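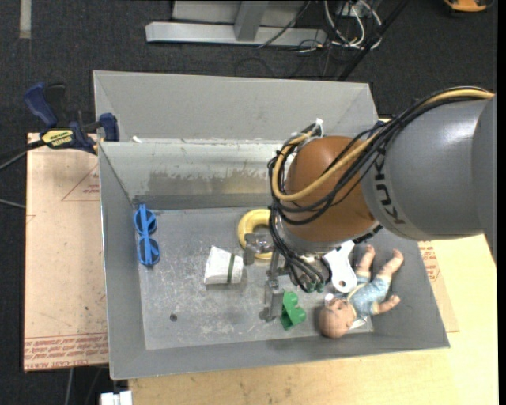

About Wurnora

Sorting, packing and returns handling for small online shops. Sunglasses, snack packets, phone cases, socks, whatever came back in the mail and needs to go back on a shelf.

Wurnora was started by Khalil Fakhoury, who ran a gift shop and had a back room full of returns he never got to. Boxes to the ceiling. He rented a unit, bought one big metal bin off a closing machine shop and started tipping things into it. Other shop owners asked if he could do theirs too. So that's the company.

What we do

Your returns come in mixed. Nobody's customers send things back in tidy sets, we know. We open the cartons, tip the goods in an open grey metal bin and sort from there, one item at a time. Small stuff and odd shapes are most of our day. Glasses with the arms folded, crumpled packets, things with no box anymore.

Each item gets looked at, matched to your list and put in one of 4 groups: resell, repack, send back to maker, scrap. You get the list the same evening. Photos of anything we're not sure on.

We don't guess. If a packet is crumpled and we can't tell whether you'd sell it, we ask.

The bins

People ask about these on visits so, quick word. Plain metal, open top, sloped side so things slide down to the floor and don't hang up in the corner. They get scuffed. Scratches all over the bottom, worn patches on the walls, we don't repaint. Paint flakes and then you have flakes in with somebody's sunglasses. Bare metal wipes clean.

Bins are emptied between customers, every time. Ledges too, small scraps of paper love a ledge. Your goods are never in with another shops goods.

Who we work with

Mostly shops sending us up to 230 items a week. Fonutell (phone accesories) has been with us from the first year. Taipe sends eyewear and travel bits, Festex sends party goods and those are a mess every October, costumes mainly. Bigger than that, ask, we may have room.

Pricing

Per item, plus carton opening. No setup fee. 30 days notice either side if it isn't working out. Storage free for the first 30 days after sorting, after that we bill by the shelf. Full price sheet by email, it changes with cardboard costs so we stopped putting it here.

What we can't take

Anything that leaks. Open food. Sealed snacks are fine, in date. Loose batteries. Glassware unless it's boxed, it chips on the metal and then there's chips in the bin. Knives, no.

If you're sending eyewear, soft pouches help a lot. Lenses scratch easy. No pouch, tell us ahead and we'll put a liner down.

Visiting

Come see it. Mornings are best, afternoon is the truck. Closed shoes please. Park on the side by the roll door, not in front of it.

Contact

Use the form or call the office and ask for Khalil. Email gets answered same day most days, slower in October. Please put your shop name in the subject line, otherwise it sits.

Page updated 29 August 2025. New price sheet and storage terms to follow.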